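Jollness bin-liner set: data card and fault notes

Maintained by Tâm Cù and Karlijn Willems, Vekembridge. Questions about the fault go to Karlijn; questions about the files go to Tâm.

Status

Released with known faults. Read the section on jaw width before you train anything on this set. The October revision replaces the earlier upload, which had no fault flags and should be deleted if you still have a copy.

Summary

The set holds 131 episodes of two-handed bin work at a table: handling a garbage bag with a pair of hand-held grippers, fitting it to a waste bin, and taking it out again. Of these, 81 are clean. The other 51 were flagged during review, less one that was re-cut and moved back, so the flagged folder lists 51 entries and one of them is a pointer to a clean episode. We left the pointer in place so that old index files still resolve.

Each episode has a view from each gripper, a head view, a tracked pose for each gripper and a jaw width for each gripper. Pose and video are good throughout. Jaw width is where the trouble is.

The fault

Jaw width is worked out from the distance between the two fingers and then scaled against a zero taken at the start of a session. On the faulty episodes the zero drifted on one side. The recorded width stayed partly closed when the fingers were wide apart, and went below zero when they were shut. Because our export clipped negative values, the lower half of the error was hidden and the files passed the range check.
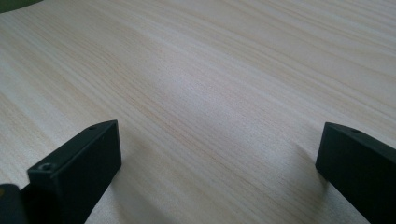
Kelechi Ajayi found the drift while replaying a policy trained on the first upload. The arm came down to the bag with its jaws too narrow, pushed the plastic along the table and closed on air. On another run it closed past the commanded width, tripped the force limit and stopped holding a pinched fold. No one was hurt and the arm was not damaged, but the limit had been set high for an earlier job and should have been lowered before the replay. That part was our mistake and has nothing to do with the data.

Cause

Thịnh Ông traced the drift to a finger screw that had backed off far enough to let the finger shift under load. The shift was small. It was enough to spoil the zero, and it got worse over a session as the grip was worked. Re-zeroing hid the problem for a few episodes at a time, which explains why flagged and clean episodes are mixed together in the numbering.

We first blamed the Truvel export script and lost a good deal of time on it. The script has a fault of its own — it clips without a warning — but it did not cause the drift.

What is affected

Jaw width on one side only in any given episode. The side is stored in the field fault_side. Commanded width, where present, is copied from the recorded width and has the same error. Video, pose and timestamps are not affected.

Thin plastic makes the fault hard to spot by eye. A bag will hang from jaws that the log says are open, and the video looks normal.

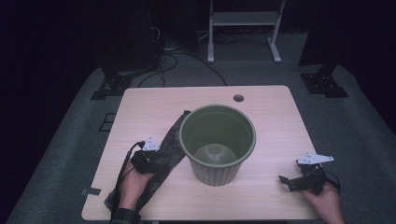

Figure 2. Head view: bag held in the left gripper, right gripper open, bin at the centre of the table.

Fields added in the October revision

fault: true or false
fault_side: left, right or none
width_raw: width before clipping, in metres
width_clipped: the old value, kept for comparison
zero_check: pass, fail or missing

Where zero_check is missing, the raw log was overwritten and we could not recover it. Treat those episodes as faulty even if nothing looks wrong in the plot.

Recommended use

Train on the clean folder. If you need the flagged episodes for pose or vision work, drop both width fields. We tried correcting the width with a fixed offset and do not recommend it, as the offset changes within an episode. Hưng Hà has a per-frame estimate taken from the finger positions in the gripper video. It is in the branch named Võ and has not been reviewed.

Before replaying any episode on hardware:

Set the force limit for the object in use, not the last one.
Run the first pass with no bag on the table and a hand on the stop.
Compare logged width against a gauge block at fully open and fully shut.
Stop if the two differ by more than 2 mm.

Changes to our own procedure

Finger screws are now marked with paint and looked at before each session. The zero is taken at the start and again at the end, and a session with a mismatch is held back until someone has gone through it. The export script now fails on a negative width. It can be forced past this with a flag, and the flag is written into the file header.

Open items

The pointer entry in the flagged folder breaks some loaders that count files. Skip it by name.
The pose of the right gripper has short gaps when the marker is turned away from the tracking cameras. These are marked as NaN and have not been filled.
Karlijn is still checking whether the older towel set was recorded with the same fingers. Until that is settled, do not merge the two.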